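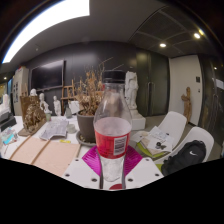
Ilby to start bottle deposit refunds at Wirside market hall

Mon 6 March

Shoppers in Ilby will be able to get money back on empty drink bottles starting this spring, after the town council voted in February to set up a refund counter in the Wirside market hall. The counter will take clear and colored plastic bottles, drink cans and small glass bottles. It will be the first of its kind in the town.

The plan has been under discussion for more than a year. An earlier version would have put collection points in supermarket parking lots, but the council dropped it when store owners objected to losing parking spaces and could not agree on who would empty the bins at weekends. Wirside was chosen in the end for its loading bay, which is on the Pukville road side of the building and is little used after the morning deliveries.

Under the new plan, a deposit of 15 cents will be added to the price of each drink sold in a bottle or can by the stores taking part. The same 15 cents is paid back when the empty is returned. Customers can take the refund in cash or as a voucher to spend at any stall in the market hall. Receipts are not needed, and the counter will take containers that were bought by someone else.

Bottles must be empty, and the label must still be on so that the barcode can be read. Caps can be left on. Crushed cans will be accepted if the barcode is still visible, but crushed plastic bottles will be checked by hand and may be turned away. Milk jugs, cooking oil bottles and anything that has held cleaning products are not part of the plan and should go in the household recycling as before.

Each customer will be able to return up to 300 containers in one visit. Clubs and schools that want to bring in more than that can book a time at the loading bay. The council said bookings will open two weeks before the counter does, and that a form will be available at the library and at the town hall front desk.

The counter will be run by Amaral, the company that already empties the glass banks in Ilby and Pukville. Amaral will hire staff for the site and will sort the containers in the back part of the hall, in the space that used to hold the flower stalls. The sorted material will be baled and trucked out twice a week. The contract runs for three years, and either side can end it early with six months' notice.

Money for the building work has been set aside in this year's budget. It covers a new floor drain, a sink, better lighting over the sorting area and a second door to the loading bay. The work is due to start this month and the market will stay open while it goes on, although the north entrance will be closed on some mornings. Stallholders on that side have been offered a cut in rent for as long as the door is shut.

Not everyone in the hall is pleased. In a letter to the council, a group of food stallholders said they were worried about smells and wasps in the summer, and asked for the sorting area to be closed off from the rest of the building. The council agreed to put up a full-height wall, which was not in the first drawings. It turned down a second request, for the counter to be closed at lunchtime, and said that was when most people would want to use it.

There were also questions about the cost to small stores. A store that joins has to charge the deposit at the register and pass it on to the town at the end of each month. Stores with only one register can ask for help with setting this up. Joining is voluntary for the first year. The council will then decide whether to make it a rule for every store that sells drinks.

A petition in favor of the counter, handed in at the February meeting, carried 3744 signatures. Many of the people who signed wrote that they were tired of seeing bottles along the river path and around the bus station. Others asked for a refund point on the Pukville side as well, as the bus to Wirside runs only once an hour in the evening. The council said it had no money for a second site this year but would look at the idea again when the first figures come in.

Pukville has its own plans. The town is expected to vote later in the year on whether to join the Ilby program or start a separate one. If it joins, containers sold in either town could be returned in both. If it does not, the Wirside counter will still take bottles bought in Pukville but will pay the refund only on those that carry the deposit mark.

The mark is a small printed sticker that stores will put next to the barcode. It will be used for the first few months, while older stock without the deposit is still on the shelves. Bottles with no sticker can be handed in for recycling, but no money will be paid for them. Residents who have been saving up empties at home since the vote should be aware of this – the counter cannot pay out on anything sold before the start date.

The curbside collection will go on as it is now, with plastics picked up every second week. People who do not want to bring their bottles to the market hall can keep putting them in the recycling bin, although they will not get the deposit back if they do. Amaral said it would pass deposits from marked bottles found in the bins to the town, to be spent on street cleaning.

Opening hours at the counter will match those of the market, with one late evening a week. The day for the late opening has not been settled. The loading bay will be open to booked visits in the afternoons only, and cars must leave by the exit at the back of the hall and not through the square.

The starting date will be announced once the building work is far enough along. A public information evening will be held in the market hall before then, with staff from Amaral there to answer questions. Store owners who want to take part from the first day are asked to contact the town hall by the end of the month.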